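Prikonness user forum > Software > Control and planning
Thread: Hand hesitates when taking an object from a person

fprieto
I'm running the handover task on our two-armed setup. A person offers a soft toy and the right hand is supposed to take it and drop it in the orange fabric bowl. Pick from table works well. Handover does not. The fingers get to the toy, touch it, and then the planner throws away the grasp and asks for a new one. It can do this up to 18 times before the timeout.

Logs say "target pose jump" each time. Camera is on the head, pose estimate comes from the Disamgate node, arm controller is stock. Has anyone had this?

kelda_m
What is your jump threshold? The default is tight. Ours was rejecting anything that moved more than 2 mm between updates, and no person can hold a toy that still.

fprieto
Default, so 2 mm. I did try raising it before posting. It stops replanning but then the hand closes beside the toy if the person shifts.

wrenfield
Then I'd leave the threshold alone and look at perception. A plush toy with no sharp edges, held in a bare palm, is a bad case for any pose estimator. The mask probably takes in part of the hand. Can you post a view from the head camera at the moment of contact?

fprieto
View from the head camera at contact, right arm on the right. The left arm is parked and takes no part in this. 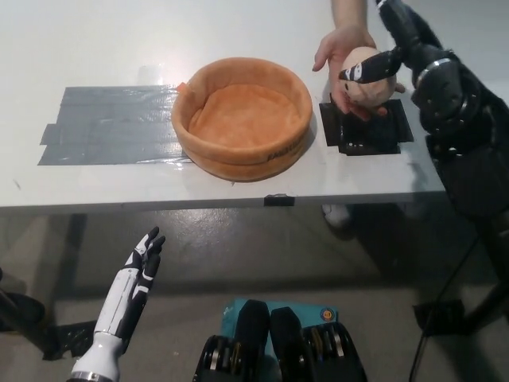

Page last modified on 12/12/18 by Fulgencio Prieto

wrenfield
Thanks. The toy is beige and it's sitting in a palm, so I would expect the mask to leak into the skin. The robot's finger is up against it as well. Once the finger arrives you have three things in one blob and the centroid moves. I think that is your jump.

kelda_m
I don't agree that it's only the mask. Even with a perfect mask, the planner should not be free to throw away a grasp after contact. At that point vision is the worst sensor you have. Freeze the target when the finger current rises and let the hand close.

wrenfield
And if the person pulls the toy away?

kelda_m
Then the current drops and you unfreeze. We have run it this way since April with no trouble.

wrenfield
With rigid parts, I assume. On something padded the current rises very slowly — you can be well into the toy before you see it. I would not trust it with somebody's hand on the other side.

kelda_m
Fair point about the hand. Put a force limit on the close and it's the same as any other handover. You should have one anyway.

fprieto
Force limit is on already. I looked at the masks last night and wrenfield is right, the palm is included in most of them. But the jump comes when the finger covers the little face on the front. Before that the estimate is fairly steady.

tomsk_bay
Different question. Is the grey tape under the bowl for the place step, or just to hold the bowl down? We found the plane fit in Disamgate treated dark tape on a white table as a separate surface. It would matter for the black patch next to it too.

fprieto
Place works, so I haven't looked. The place target is taught by hand and doesn't use the plane fit.

tomsk_bay
OK, then ignore me. Worth knowing if you ever switch to the detected surface.

hodo_user
If you are on the Hodoroagă branch there is a setting called hold_last_pose. It keeps the last good estimate while the robot's own links overlap the object mask. It needs the arm model loaded in the perception node — easy to forget, and it fails silently if you do.

fprieto
I'm on main. Is it stable enough to merge?

hodo_user
The setting is. I wouldn't take the whole branch, the new trajectory smoother is slower. Cherry-pick the commit for the mask overlap and leave the rest.

fprieto
Merged that commit only and loaded the arm model. Ran 60 handovers this afternoon with the default threshold. The pose jumps at contact have gone. There are still failures, but they are a different kind: the fingers close too shallow and the toy slips when the arm lifts. I'll try kelda_m's current check on top of it tomorrow, with the closing force kept where it is.

kelda_m
Shallow closing sounds like the approach offset. Check whether it is measured from the palm or the fingertips. Ours was wrong in the Prostatach config for months.

fprieto
It's measured from the palm. Will change it and post the numbers in a new thread.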